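To: Members' list, Selevley Spirits Appreciation Society
From: Rajitha Sikder, Tasting Program
Subject: Re: Blind whisky flight – glassware, water and scoring

Dear members,

Thank you to everyone who has written in about the proposed blind flight of rye and single malt whiskies. Several of the replies raised the same points, and I am answering them on the list so that all members have the same information before registration opens. The message from Aisling Mac Giolla covers most of them, and I have quoted it below in sections.

Aisling Mac Giolla wrote:

> I have attended the Society's flights for several years and I would
> like some clarity before I put my name down for this one. The notice
> says that all samples will be served at 20 milliliters in tulip
> glasses. Last December we were given tumblers for the second half of
> the evening, and I found it very hard to compare the nose of the later
> pours with the earlier ones. Will the same glass be used from start to
> finish?

Yes. The Society has now taken delivery of enough tulip glasses to serve the full flight without washing between pours. The glasses are from Mayrhofer, in the smaller of the two sizes the program considered, and each has been rinsed and air-dried before storage. Members who prefer their own glass may bring it, provided that it is clear and carries no marking that would identify the taster to the scorers.

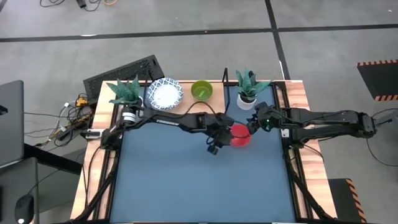
Covers will be placed on all glasses at the time of pouring and should stay in place until the steward calls the sample. In earlier flights some members uncovered the whole row at once, and the high-strength samples at the end of the row had lost much of their character by the time they were reached.

> Secondly, water. The notice says that "water will be available." Does
> this mean for drinking, or for adding to the sample? At Stonside they
> ask you to score once neat and once with water, and I think this is
> the fairer method. Some of the cask strength bottlings are closed up
> until they have had a few drops, and it seems wrong to mark them down
> for it.

The program has considered this with some care. We will follow a method close to the one Ms. Mac Giolla describes. Each sample will be nosed and tasted neat, and a provisional score entered in the first column. Members may then add water by pipette, wait for two minutes, and enter a second score. Only the second score will count toward the final ranking – the first is kept for discussion. A member who chooses not to add water should write the same score in both columns.

Still water at room temperature will be supplied separately for drinking. Please do not use it in the samples, as it comes from a different source and is noticeably harder.

> Third, the selection. I understand that the bottles have to stay
> secret, but could we at least be told the range of ages and strengths?
> I would also like to know whether any peated whisky is included. One
> heavily smoked sample in the middle of a flight ruins my palate for
> everything after it, and I am sure I am not alone in that.

The identity of the bottles will not be released before the event. The following may be shared. The flight has been drawn from 19 candidates put forward by members and by our retail partner, Lokbridge. No sample is bottled below 43 percent alcohol by volume. Both age-stated and non-age-stated whiskies are included. There are 3 peated samples, and these will be served last, after a break of fifteen minutes, so that any member who wishes to leave the table at that point may do so without affecting the rest of the scoring.

Members are reminded that color is not scored. Several of the candidates are bottled with added caramel coloring and others are not, and the program does not wish a dark pour to gain an advantage over a pale one. Comments on color and legs may be entered in the notes, where they are often of interest to other members.
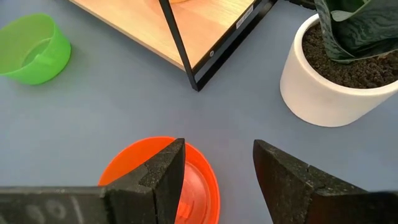
> Finally, I would ask that the results be circulated more quickly than
> last time. The scores from the rum evening reached us so long
> afterward that I could no longer connect them with my own notes.

This is a fair criticism and the program accepts it. The delay arose when two sets of score sheets were entered under the wrong sample letters and had to be checked by hand. For this flight the sample letters will be printed on the sheets in advance. The full ranking, with the average and the spread of scores for each whisky, will be sent to this list within one week of the event. Individual sheets will be returned on request.

Two further matters. The Society's archive of tasting notes now stands at more than 1,000 entries, and members who took part in earlier flights are invited to correct any note that appears under their name. Requests should quote the entry reference. Also, please refrain from wearing perfume or aftershave on the evening, and from bringing coffee into the tasting room.

Registration will open at 9 a.m. on the first of the month and will be confirmed in order of receipt. Questions on dietary needs or access should be sent to me directly and not to the list.

With kind regards,

Rajitha Sikder
Tasting Program
Selevley Spirits Appreciation Society

Last updated: December
4 replies | 2 shares
Contact the list administrator | © Selevley Spirits Appreciation Society | Back to top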